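The town of Kikby had a museum, and the museum had me, and between the two of us we received six visitors in November. I am including the man who wanted the bathroom. He did look at the butter churn on his way out, and he said "huh," and I wrote that down in the visitor book under Remarks.

My title was Keeper of Collections. I had applied for it in the belief that there would be a collection. There was a room of farm tools, a room of hats, and a glass case containing the left half of a treaty. The right half was in Stoltell, nine miles up the river, in a museum with heating.

The treaty had ended a quarrel between the two towns over a bridge. It was written out on one long sheet, and then, as neither mayor would leave the table without it, somebody fetched a pair of shears. They cut it down the middle from top to bottom. So for 352 years Kikby had owned the first few words of every line and Stoltell had owned the rest. Ours began:

"The people of Kikby shall
pay to the people of
nothing whatever but
each spring a fat"

It went on like that for quite a while. Schoolchildren in Kikby were taught that we owed Stoltell nothing whatever. Schoolchildren in Stoltell, I had heard, were taught that we owed them a fat something, and that it was late.

I had been in the job two years when the letter came. It was from the Keeper in Stoltell, on thick paper, and it proposed that the halves be brought together for a single afternoon, photographed, and taken home again. She suggested neutral ground. She suggested Eston, which is a village with a gas station and a bench.

I took the letter to the mayor. He read it standing up.

"What do they want?" he said.

"To read the other half."

"We know what the other half says."

"What does it say?"

He folded the letter into a small square and gave it back to me. "It says we were right," he said.

Permission took until spring. There were conditions. I was not to let go of our half at any time. I was not to stand downhill of anyone from Stoltell. I was to be accompanied by the town lawyer, who charged by the mile and for that reason knew a scenic route to Eston. I was to bring our own lamp, in case theirs was slanted in some way.

My mother heard about it, because everyone did, and called me at work.

"You'll be eating with them," she said.

"I don't think there's food."

"There's always food. If they come here after, where will you put them? You have two forks."

"They aren't coming here. It's neutral ground."

"Neutral," said my mother, who had been married to a man from Stoltell for eleven months before she met my father, and who regarded the experience as a form of military service. "I'm getting the spoons down."

She got the spoons down. She got everything down. By the time I stopped by that evening she had given up on the kitchen and moved the whole operation to the bedroom, and she had views on each item that she was willing to share.

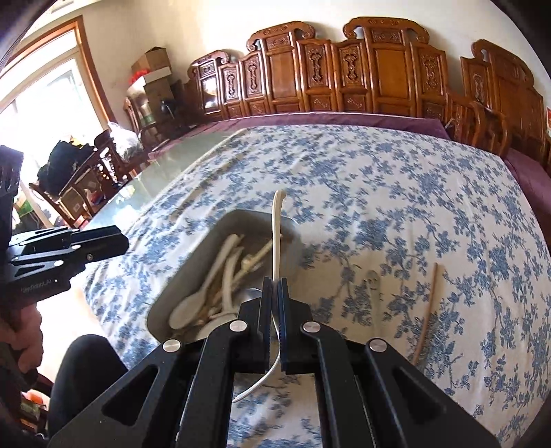 Kikby Library Evening Writers, Tuesday Table

"Those are for soup," she said. "If it's soup. You can't hand a person from Stoltell a flat spoon, they'll tell their children."

I said that I would be standing at a bench beside a gas station holding half a sheet of parchment, and that I had been told not to let go of it.

"Then you'll want somebody to feed you," said my mother, and that was how she came to be in the back seat.

We left at seven in the morning. The lawyer drove. The treaty rode in front, in a flat box with a seat belt across it, and I rode behind with my mother and a kettle of soup, which she held between her feet like a prisoner. The scenic route took in the quarry, the other quarry, and a long view of the sewage works. The lawyer pointed out a heron. I believe we were billed for it.

Stoltell had arrived first. They had taken the end of the bench with the shade. Their Keeper was a small woman in an excellent coat, and she had brought a lawyer of her own, a folding table, and her uncle, who had come to make sure. He did not say of what.

"You're early," I said.

"We were told you'd be late," she said. "It's in our half."

The two lawyers shook hands and then went off behind the gas station to agree on where the table should go. They were gone for forty minutes. In their absence we put it up next to the bench, where there was room for it.

I would like to report that I felt history in the air. What I felt was a draft. The Keeper opened her box and I opened mine, and we each put on our gloves, and there was an awkward moment where it became clear that neither of us wanted to be the one who moved toward the other. Her uncle coughed. My mother took the lid off the soup.

In the end we counted to three. She went on three and I went after three, and she has mentioned it since.

The edges fit. I don't know why this surprised me. They were wavy where the shears had wandered, and ours had a nick near the top, and theirs had a small tooth sticking out that went into the nick as if it had only stepped out for a minute. We bent over the table. The uncle bent over the table. Even my mother, who had said she had no interest in old paper, bent over the table with the ladle in her hand until I asked her to hold it somewhere else.

It said:

"The people of Kikby shall not be asked to
pay to the people of Stoltell, nor they to Kikby,
nothing whatever but the mending of the bridge, and
each spring a fat goose, to be eaten by both together."

There was more. There was a long part about who should bring the bread, and a clause on mustard. There was a line to say that the mayors had quarreled over the word "fat" until midnight and that the clerk wished it known he had a family. Nowhere did it say that anyone had been right.

"A goose," said the Keeper.

"Each spring," I said.

The uncle had taken out a pencil. He was a retired man with a tidy mind and he worked it through on the back of his hand. He began with the year of the treaty and took off the years when the bridge had been down, and then he seemed to change his mind about plagues.

"Who's behind?" asked my mother.

"It doesn't say who buys it," he said.

"Then we're both behind."

"By how many geese?"

He looked at his hand. "All of them," he said.

The lawyers came back. They had reached an understanding about the table and were put out to find people leaning on it. They read the treaty, one from each end, and when they met in the middle they asked for a word with each other and went back behind the gas station, walking faster this time.

My mother served the soup. She had brought bowls wrapped in dish towels, and the right spoons, and she handed the first one to the uncle and stood over him while he tried it. I had never seen her so alert.

"It needs mustard," he said.

I closed my eyes. But when I opened them she was sitting next to him on the bench, on the shady end, asking what kind.

The Keeper and I stood at the table, each with a hand flat on our own half, as instructed. Neither of us could pick up a bowl. After a while she pointed out that if I held down both halves she could eat, and then she could hold down both halves and I could eat. It was against every condition I had been given. I thought of the mayor, and of the small square he had made of her letter. Then I put my other hand down on Stoltell.

It felt the same as ours, only warmer. She said that was the heating.

We took the photographs. We took the halves home again in their separate boxes, by our separate roads, and I wrote a report for the mayor. He read it sitting down. He wanted to know if the word could possibly be "goods." I said it was goose. He wanted to know if there was any chance that Stoltell had added it. I said that it was in the same ink, by the same clerk, and that part of the G was on our side, where for all these years we had been calling it a stain.

"This can't get out," he said.

It had been out since noon. My mother had told the butcher, on the way home, through the car window. The butcher had one goose. By evening there was a man in from Kanaan, which has never signed anything with anybody, offering us a flock of 387 at a price he called historic. The lawyer sent his bill, with the heron on it under Sundries.

The museum has been busier. People come in and go straight past the hats to the glass case, where I have put the photograph next to our half so that they can read all the way across. Most of them say "huh." A few go back out to the hall and ask me about the mustard, and I send them to my mother, who is in Stoltell on alternate weekends and does not wish to discuss it.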